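Looking After a Basketball and the Gear That Goes With It

Posted 30 May 2026 in Home and Garage

A decent basketball should last a family several years. Most of the ones that get thrown out early were stored in a car trunk, pumped too hard, or left on a wet driveway. The tips on this page cover the ball, the net, the shoes and the driveway hoop. You won't need any special tools.

Checking the air

Hold the ball at shoulder height and let it drop onto a hard floor. It should come back up to your waist or a little higher. If it stops at your knee, add air. If it comes up to your chest, let some out. The recommended pressure is printed near the valve on most balls, so use a gauge if you own one.

Always wet the needle before it goes in. A drop of water will do, or glycerin if you have a bottle in the medicine cabinet. A dry needle can push the valve plug inside the ball, and then you have a rattle and a slow leak. Push it straight in, never at an angle.

Cleaning

Composite and rubber balls can be washed with warm water and a small squirt of dish soap. Use a soft cloth and an old toothbrush for the channels. Don't soak the ball, and keep water away from the valve. Wipe it with a second damp cloth to get the soap off, then dry it with a towel and leave it out overnight at room temperature.

Leather is different. Keep water off it as much as you can, wipe it with a barely damp cloth, and use a leather ball cleaner once or twice a season. Leather balls should stay indoors anyway - one afternoon on blacktop will ruin the surface.
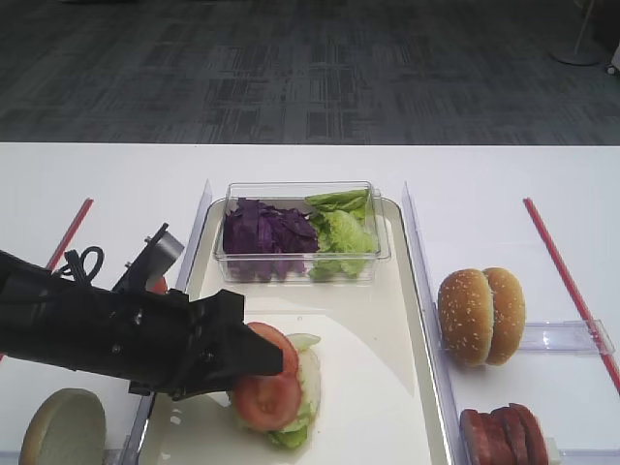 Pylyp Bondarchuk: I'd add that hair dryers are a bad idea. I dried a composite ball with one on the low setting and two of the panels lifted at the seam by the next morning. Contact cement got them down again, but the ball never bounced true after that.

Good point, and the same goes for radiators and sunny windowsills. Heat softens the glue under the panels. If a panel edge has already lifted, work a thin layer of contact cement under it with a toothpick, wait until it feels tacky, press it down, and wrap the ball with an old bike inner tube for a day.

Shoes

Dust on the soles is the usual cause of slipping on an indoor court. Wipe them with a damp rag before you play and again at halftime. For a deeper clean, scrub the tread with dish soap and a stiff brush, rinse, and stand the shoes on their sides to dry. Take the insoles out first. Stuff the toes with newspaper and change it after an hour or two.

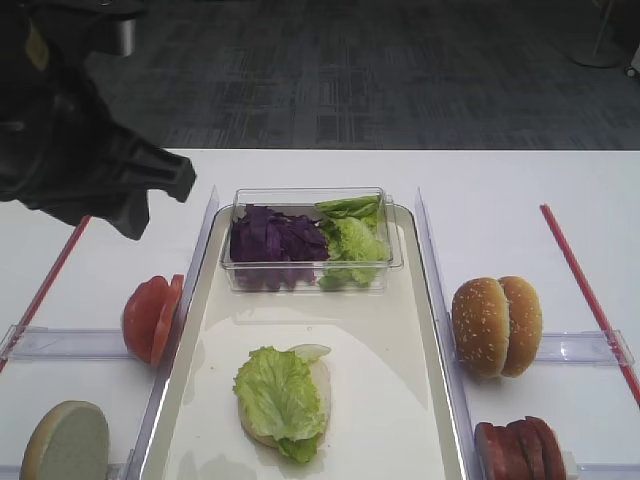
Laces wear out long before the shoes do, usually at the top eyelets. Buy a spare pair in the same length and keep them in the bag.

Nets and rims

A nylon net on an outdoor hoop gets brittle from the sun. Replace it when the loops start to fray - one broken loop puts extra strain on the ones beside it. Take a picture of how the old net hangs before you cut it down. Work from a stepladder on level ground with someone holding it.

Rust on the rim comes off with 112 grit paper if your store carries it, or anything close. Finish with 600, wipe off the dust, and spray on two thin coats of outdoor enamel. Let the first one dry fully. Check the bolts behind the backboard while you're up there and tighten any that turn by hand.

Storage

Keep balls on a shelf indoors, with nothing stacked on top. For the off-season, let out a little air and pump them up again in spring. A mesh bag on a garage hook works too, as long as the garage doesn't freeze.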